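Juin 2021 – par Nedeljković
Rubrique : Art de vivre > Table et saisons

La soupe du matin, une habitude qui revient

Chez mes grands-parents, on mangeait la soupe avant le lever du jour. J'ai mis longtemps à comprendre que les voisins français buvaient seulement du café, et j'avais un peu honte de le raconter à l'école. Aujourd'hui, je vois cette habitude revenir dans des cantines et des petits hôtels, et je voulais savoir pourquoi.

À Vivimham, un bourg de 900 habitants, l'auberge Gristen sert un bouillon dès six heures. La cuisinière le prépare la veille, avec des poireaux, du céleri et les os de la boucherie d'en face. En janvier, elle ajoute de l'orge. Les premiers clients étaient des maçons et des chauffeurs, puis les promeneurs sont venus, d'abord par curiosité.

« Le sucre me donne faim à dix heures », m'explique un chauffeur qui s'arrête là quatre matins par semaine. Il prend du pain, jamais de fromage, et il repart en quinze minutes. Je ne suis pas médecin et je ne tirerai pas de règle de son estomac. Mais j'ai entendu cette phrase à presque toutes les tables.

Ce que l'on met dedans

Le bouillon du matin doit rester léger. À l'auberge, on sale peu et on retire la graisse quand elle a figé. Les légumes sont coupés petits – on mange encore à moitié endormi – et les herbes arrivent à la fin. Au marché de Wisen, la vallée voisine, j'ai goûté une version plus épaisse, aux pois cassés, qui m'a semblé convenir mieux au soir.

La question du bol

Pour le bol, chacun a son avis. L'assiette creuse refroidit trop vite, la tasse ne laisse pas de place au pain. Je préfère un bol assez large, que l'on peut tenir à deux mains, et un bord décoré me met de bonne humeur même quand il pleut.
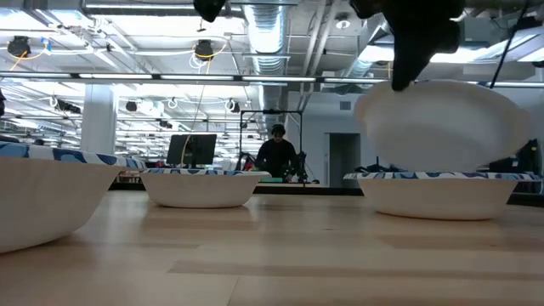
Commencer chez soi

Il suffit de préparer une casserole le dimanche soir et de la garder au froid trois jours. Je réchauffe ma portion doucement, sans la faire bouillir, pendant que j'ouvre les volets. Mes enfants ont refusé la première semaine. Maintenant, le plus jeune réclame des vermicelles, et il les mange tous avant le bouillon.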